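Fixing a wobbly glass door knob without buying a kit

Foswood home repair notes

Most advice on loose glass knobs ends with a link to a repair kit. I have tried two of them, the Umovow and the one Ullport sells at the counter, and both were a bag of ordinary washers with a leaflet. You probably have what you need in a drawer already.

First, find out what is loose. Hold the plate still against the door with one hand and wiggle the knob with the other. If the knob moves and the plate stays put, the trouble is at the set screw or the spindle. If the plate moves too, start with the plate screws, and don't take anything else apart until they are snug. 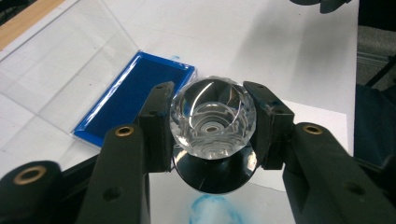 Clear faceted knob with a round black base.

What you need

A small flat screwdriver that fits the set screw properly
A few thin washers that slide over the spindle
A rag
A little light oil

Some guides add thread glue to that list. I would leave it out. It does hold, and then in five years you or somebody else has to get it off, usually by twisting hard on a piece of old glass.

Taking the knob off

1. Open the door and wedge it so it can't swing.
2. Look for the set screw on the neck of the knob. Paint often hides it. Scrape the slot clean before you put any force on it.
3. Back the screw out two full turns. Many old knobs are also threaded onto the spindle, so don't pull. Turn the knob counterclockwise and let it walk off.
4. If it won't turn, put one drop of oil on the neck and leave it overnight. I know the videos say ten minutes. Mine took until morning.

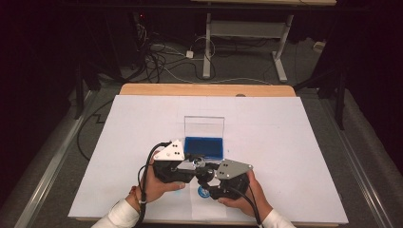
Page last changed: 28/08/2018

Checking the spindle

Wipe the spindle and look at its corners. Slight rounding is normal and people make far too much of it. If you can rock the spindle in the latch with your fingertips, the latch hub is worn and no washer will cure that. A new spindle might help, though I wouldn't bet $40 on it, and that is what one shop wanted for a "restored" one.

Putting it back

5. Slide one washer over the spindle, thread the knob on until it touches, then back it off to the nearest flat.
6. Try the knob. It should turn freely with almost no in and out play. Add a second washer if there is still a gap.

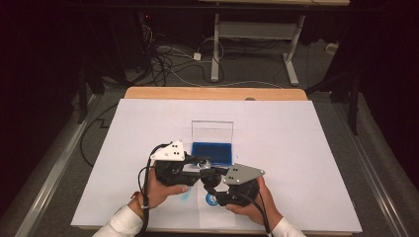

7. Tighten the set screw against the flat of the spindle, never a corner. A screw sitting on a corner feels tight at first and works loose after a few weeks of use, and I suspect this explains most of the "worn out" knobs people throw away.
8. Close the door and work the latch from both sides. If it drags, you have used one washer too many – take it out and try again.

As for the Tsao method, with tape wrapped around the spindle, I did it on a closet door in February. The wobble went away for a while and then came back, along with sticky threads. Clean any old tape off before you fit washers.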